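# Relining a small induction furnace without losing your weekend

I've relined our little coreless furnace at the Pokbridge shop enough times now that I finally wrote the steps down. It's a 500 lb unit, gray iron mostly, a bit of ductile when somebody orders it. If yours is bigger the order of work is the same, you'll just be sorer on Monday.

Read your furnace manual and the data sheet for your lining mix first. Where they disagree with me, go with them. And if you've never done this, get someone who has to stand next to you the first time!

## Before you start

You'll want:

- dry silica ramming mix with the boric acid already blended in (I use the Hitomska premix, but buy whatever your supplier stocks fresh)
- a steel former, clean, no rust scale on the outside
- mica or slip plane paper for the coil side
- ramming forks and a flat tamper
- a respirator rated for silica, and I mean a real one that fits your face
- a thermocouple you trust

Lock out the power supply and tag it. Leave the cooling water running until the old lining is cold all the way through, which on ours means overnight. I once shut it off early and cooked a hose. Not a cheap lesson.

## Getting the old lining out

Start at the top and work down. I use a small chipping hammer with a blunt bit and go easy near the coil grout, because you really don't want to patch grout if you don't have to. The sintered face comes away in plates, then you hit the fritted stuff behind it, and then loose powder at the back. If there's hardly any powder left, you ran that lining too long (guilty, March of this year).

Vacuum everything. Then look for metal fins. Any shiny finger of iron heading toward the coil tells you where the last lining cracked, so I mark the spot on a sketch and keep it in the furnace log.

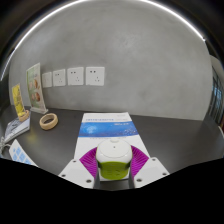
Once it's clean, check the grout with a flashlight. Hairlines are okay. Anything I can get a fingernail into gets patched and dried before I go further. Check the ground leak probe too while you're in there - the wires have to stick up through the bottom and touch the melt later, and it's amazingly easy to bury them.

## Ramming the bottom

Pour the mix in layers, never the whole bottom at once. I go 3 inches loose, fork it to get the air out, scratch the top, then add the next layer. Scratching matters more than people think. Skip it and you get a nice smooth plane right where iron would love to run.

Build it up a half inch over height, then scrape back down to level. Set a level across it both ways. A crooked bottom gives you a crooked former, and a crooked former gives you a thin wall on one side.

## Setting the former and the walls

Drop the former in and measure the gap to the coil side at four points. I shim until they match and then wedge it, and I put some weight inside so it can't float up while I'm forking.

Same routine for the walls: pour, fork, scratch, repeat. Our furnace takes 6 layers. Keep your forking pattern even, walking around in one direction, and don't let two people do it with different amounts of enthusiasm. Ask me how I know. Stop a few inches short of the top and finish with the plastic capping material, vented with a thin rod every couple of inches.

## Sintering

Use the curve from your mix supplier. Seriously, tape it to the panel. On ours the first stretch is slow, 85 degrees C an hour, with a hold while the moisture leaves. You may see steam at the cap vents. If it's still coming when the hold is over, I wait it out.

After that I charge clean, dry, chunky scrap packed snug against the former, nothing oily and nothing rusty. The former melts into that first heat. Bring it up to a little above your normal tapping temperature, hold it there for the time on the sheet, and keep the stirring gentle. Watch the ground leak reading the whole way. A small drift while it dries is normal for us, but a sudden jump means power off and go find out why.

Tap that first heat into pigs. Then run it full for the next few heats if your schedule allows, so the upper wall gets sintered too.

## How long it lasts

We get 40 heats out of a lining when we behave, fewer when we let it go cold every night. Measure the inside diameter every week and write it down. When the wall has lost a third of its thickness, I order mix and start the whole thing over.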